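Stage workshop notebook – March
Vadari talks evening, prep session

Started 9:15. In the shop: Leonie, Svenja, me. Parveen on the phone from the hall until lunch, then with us.

Picking up from the last entry. The speaker timer still drifts against the show clock. We ran it from cold with the tablet on the charger and again with the tablet on battery, and the result is the same both ways: over a full 18-minute talk the stage display ends up 2 seconds behind the desk. A speaker will never notice. Svenja does, as she calls the lights from the desk clock, and the blackout lands while the display still shows time left. Leonie thinks it is the wireless link dropping packets and the display waiting for the next one. I think the display runs its own count and only checks in at the minute marks. Pulled the link for thirty seconds in the middle of a run and the display kept counting, so it does have its own count. That doesn't rule out Leonie's version. To try: wired link, same talk length, write down both clocks at every minute.

Lectern. The new Tatura top fits the old base after all, but the cable hole is on the wrong side for the Kinovar stage, where the floor box is house left. Options were to turn the base around, which puts the scuffed panel toward the audience, or drill a second hole. Drilled it. 40 mm, grommet in, edges sanded. The reading light now reaches with a little slack. Do not use the short gooseneck on this one, it shades the bottom third of the page.

Microphones. Ingeborg wants headsets for everyone including the two-person conversation at the end. Fine with me, but we have had trouble with earrings and with beards, and the program has both. Decision: headsets for the solo talks, headsets plus a handheld parked on the side table for the conversation. The handheld is muted at the desk and labeled SPARE on the strip. Whoever is on stage left picks it up if told to. Nobody announces it.

Checked all the packs. Pack 4 has a loose battery door again, taped for now, needs a new latch. Pack 6 crackles when the connector is turned. Moved pack 6 to the repair shelf with a note. The Mahmoud order for connectors is placed but they gave no delivery date, so plan as if we have one pack less.
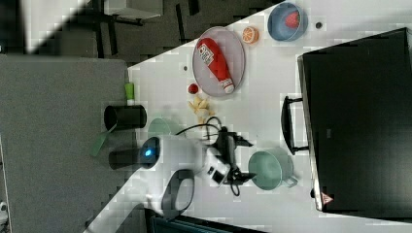
Table with plate, ketchup bottle, orange half and the blue bowl.

Slides. Veronika has decks from all speakers except the last one. Checked each for video with sound, embedded fonts and aspect ratio. Notes:

Talk 1 – fine.
Talk 2 – three clips, one with no audio track. Asked if that is meant. It is.
Talk 3 – made in 4:3. Veronika offered to rebuild it, speaker prefers to leave it. We mask the sides in black, no logo fill.
Talk 4 – 63 slides for an 18-minute talk, most of them a single word. Clicker practice needed, and someone on the backup advance at the desk following the script. Leonie will take that.
Talk 5 – white text on a pale yellow photo, unreadable past the middle rows. Sent a screenshot taken from the back of the shop with the projector at show brightness. Waiting.
Talk 6 – not here yet.

Export everything to the show machine and the backup, same folder names on both. Last time the backup had an older version of one deck and we only caught it in the afternoon run. From now on the person who copies a file writes the time on the sheet next to the machine, both columns, or it doesn't count as copied.

Hall. Parveen read the seating plan to me over the phone. Capacity with the balcony open is 1,109. Ingeborg wants the balcony closed until the floor is full, and by her list more than 400 have registered so far. For us it changes two things. The balcony delay speakers stay off unless we hear otherwise by doors, and the camera position at the balcony rail can stay where it is without a barrier. If the balcony does open, we need the barrier and a person next to it. Ask Parveen who that would be. Do not leave it to the evening.

Parveen also reports that the side stairs to the stage have a new handrail on one side only. Speakers enter from stage right, so the rail will be at their left hand. Anyone carrying notes and a clicker will have both hands full. Put the clicker on the lectern and tell them to leave the notes there too. Glow tape on each step, the old tape has lost its edge and comes up when you walk on it.

After lunch we marked out the stage on the shop floor, full scale in width, short by a meter or so in depth. Round carpet in the middle, lectern down left, two chairs and the side table up right for the conversation. Svenja stood in for each speaker and walked in, talked nonsense for a minute, walked off. Two findings:

The confidence monitor in the center is too steep. Anyone taller than Svenja will see the reflection of the key light in it. Tilt back one notch and add the hood.

Moving the chairs into place takes too long in silence. Forty seconds on the first try, twenty-five when Leonie took one chair and I took the other and the table was already set. Ask Veronika if the host can talk over it. If not, we need a short piece of music there, and somebody has to clear it.

Light. Nothing new. The warm state for the talks is the same as in the fall, with the front wash brought down a bit. Svenja would like a slower fade before the conversation, five seconds instead of three. Tried it on the small rig – looks better, but the host has to know it is coming or she will start speaking in the dark.

Open:
– wired test of the timer, both clocks, every minute (me)
– latch for pack 4 (Leonie)
– deck for talk 6, answer on talk 5 (Veronika)
– balcony barrier and person (Parveen)
– glow tape, two rolls, check if the green is still in the cabinet (Svenja)
– host text or music for the chair change (Veronika to ask Ingeborg)
– hood for the confidence monitor, should be in the crate with the old prompter

16:50. Swept up, batteries on charge, lectern left standing in the middle of the floor because the glue under the grommet needs the night. Don't lean on it.

Added later: found the hood. It was not in the crate, it was on top of the paint locker. One of the hook-and-loop strips is missing. Gaffer will do.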